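Why I quit the youth advisory board

22 July 2020

I sat on the Onmont youth advisory board for two years. We met every month for 90 minutes, and most of that went to approving the notes from the month before. The seats were open to anyone from 18 to 30, but we had no vote on the town budget.

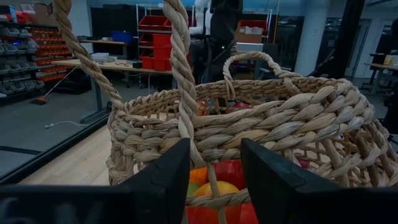 So what did the board do with its time? Mostly it gave opinions on plans that were already settled. In October we were shown the new bus routes to Bruris – the schedules had been printed by then.

I sent my letter last week. I still think a board like this could work if it had its own money, even a small amount, and a say on one real thing such as the bus fares. Bruris gave its board a vote on park spending and people kept showing up.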